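Week 6 handout - comparing grippers and cameras in the sim house

Read before lab. Bring your own log sheet, the printer in the lab is out of toner again.

What we are comparing
Two gripper models, Etell parallel and Zarnex parallel, loaded on the same two-arm robot. Two views, head and wrist. One controller (Amini, default gains - leave the gains alone). House scene is Drandness, lamp room, the one with the orange and olive tile wall.

Part 1. Head view
Load the scene, both arms forward, grippers open. Check you have both grippers in view with the torso low in the middle. Horizon will be steep, floor climbs to the right. Don't level it in the viewer, the Amini logs use the raw camera pose and your numbers wont match anyone else's. Right gripper should end up near the white laptop.

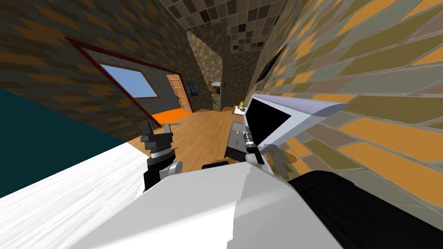 Part 2. Arm reach and blocking
Same room, arms moved. Question for this part is how much of the room you lose to your own hardware. A big white link low in the view costs you floor. An arm coming in from the right costs you more, and it takes out whatever stands behind it - in this pose the dark gray cabinet is already partly hidden. Write down for each pose:
- which arm blocks more
- can you still see both fingers of the left gripper
- is the door clear (we use it as the far landmark)
Do 70 poses per gripper. Yes all of them, the script steps through, you just mark the sheet. 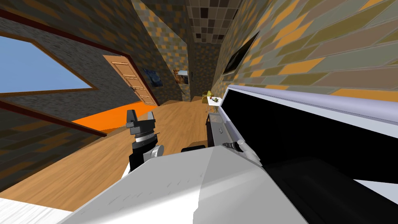

Part 3. Wrist view and the watch
Switch to wrist cam. Target is the wristwatch with the dark maroon strap. Thin object, nasty from the edge, because the strap turns into a narrow loop and the case is hardly more than a pale oval. Fingers open, stop short of the target, save the view BEFORE you close. Look at where the watch sits relative to the middle of the gap. If it is off to one side fix the wrist first, then approach.
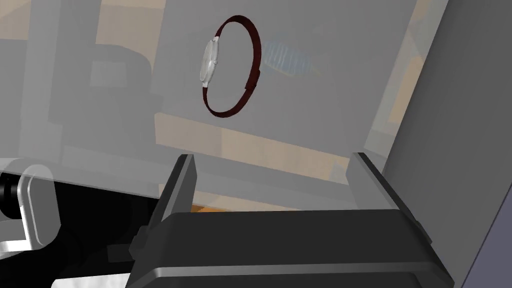

Log the offset in finger widths, left is negative. Last term's set has 4,000 trials, 3,722 usable after we threw out the ones with missing wrist veiws. Compare your offsets to that set, same units.

Hand in: log sheet, one paragraph on which view you'd trust for thin objects and why. Etell vs Zarnex table on the back. Due before next lab - late sheets go in the box by the door.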